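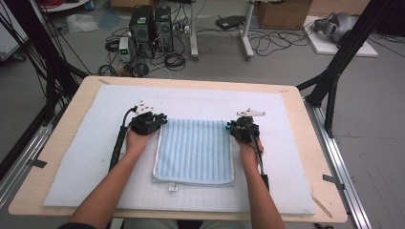 Do expensive bath towels last longer than cheap ones? Some of them do, but the price won't tell you which, and most of what's printed on the packaging won't either.

I started caring about this in May, when the linen closet got to the point where I was hiding half of it from guests. I needed four bath towels. I figured it would take ten minutes. Instead I spent most of an evening reading product pages, getting more and more annoyed, and went to bed with no towels ordered.

The set that set me off was from Sornholm. Four bath towels, $414. I read the page twice looking for the part where they explained the number. What I found was a lot about mornings. There was a paragraph on how a towel is the first thing that touches you after a shower, which I knew. The cotton was "thoughtfully chosen," and it didn't say by whom or from what. The word "spa" came up over and over. There was no width or length anywhere I could see until I opened a little tab at the bottom, and the weight wasn't there at all.

Then you have Terner, at the other end, selling a bath towel for $16. The Terner page is ugly and has a typo in the washing directions, but it gives you the size, the fiber and the weight right up top. I'm not saying this makes it a better towel. A short page can lie too. It just means I had something to check when it got to my house.

A word on weight, because it's the number people throw around the most. Towels are usually described in grams per square meter, or GSM. A higher number means more cotton in the same area. That's all it means. It doesn't tell you if the loops are well anchored, or if the cotton is any good, or if the hem will hold. A heavy towel can shed all over a black T-shirt for months. A heavy towel also takes a long time to dry, and if your bathroom has no window, like mine, that matters a lot more than how plush it feels in the store. I would like the people who write "heavier is better" to come hang one in my bathroom overnight and smell it before coffee.

And the feel in the store is worth very little, in my opinion. New towels often come with a softening finish on them, and it washes out. What you're petting on the shelf is partly the finish. I've been fooled by this at least three times. The towels in the hall closet that feel the worst today were the softest ones on the day I bought them, and I remember being pleased with myself about it.

Words on the label that I now mostly skip: "Luxury." "Hotel quality" – have you been to hotels? "Egyptian," unless there's some detail behind it, as it can refer to where the cotton was grown and still tell you little about how long the fibers are. "Quick dry" is another one. Plenty of thin towels dry quickly. So does a paper napkin.

Words I do pay attention to: long staple, combed, ring spun. Those at least describe something that happened to the cotton. I can't verify them from my couch either, so I don't give them much credit, only some.

I did end up with two lots to compare. I bought a pair of the Terner ones, and my sister gave me a pair from Engelbrecht that she'd gotten as a present and didn't like the color of. The Engelbrecht towels are thicker and they looked far better for the first few weeks. Then one of them pulled a loop on the hook behind the door, and then another, and by fall it had a row of them down one side. I trim them with nail scissors. The Terner towels were kind of scratchy out of the bag and they're kind of scratchy now. The hems are straight. They've lost some color. I reach for them more than I thought I would, mainly as they're dry by the time I need one again.

Is that proof of anything? No, it's two pairs of towels in one bathroom with hard water. I get irritated when blogs test one item for a weekend and call it "the best of the year," so I'm not going to do it myself. Somebody with a different hook might love the Engelbrecht.

What I'd do in a store, if you still have one near you. Turn the towel over and look at the hem. Small, tight stitches, and the corners stitched back over themselves, are a good sign. Pinch a few loops and tug gently. Hold the towel up to the light and see if it's thin in patches. Then look at the care tag, and if it tells you to use no heat and a special detergent, ask yourself if you're going to do that. I'm not.

Washing is the other half of this, and it's where I think most of the damage gets done. Fabric softener leaves a coating that makes towels worse at soaking up water. I used it for years out of habit. When I stopped, the old towels got rougher and also got better at drying me off, a trade I'll take. I also use less detergent now than the cap says. I don't trust the cap. The company that prints the line on it also sells the detergent.

People will tell you to put vinegar in the first wash "to set the color." I tried it with a dark green one and the rinse water was as green as before, and so was a sock. Maybe I did it wrong. I've seen the same tip with salt, with baking soda, and with both together, always stated with total confidence and never with a before and after.

The oldest towel in the house, by the way, is a striped beach towel from Stasholm, from back when they had the outlet by the highway. It's been to the lake, under the car, and around a wet dog. I have no idea what it weighs per square meter or what kind of cotton is in it. The tag wore blank years ago. I went looking to see if they still make it, and they have a "heritage" version now, with a new logo and a page about craftsmanship. It costs four times what I remember paying. I closed the tab.

I still need two more bath towels. I'll probably get the scratchy ones, in gray this time. If anyone has had a Sornholm set long enough to have washed it through a couple of winters, and paid for it themselves, I'd like to hear how the hems are doing.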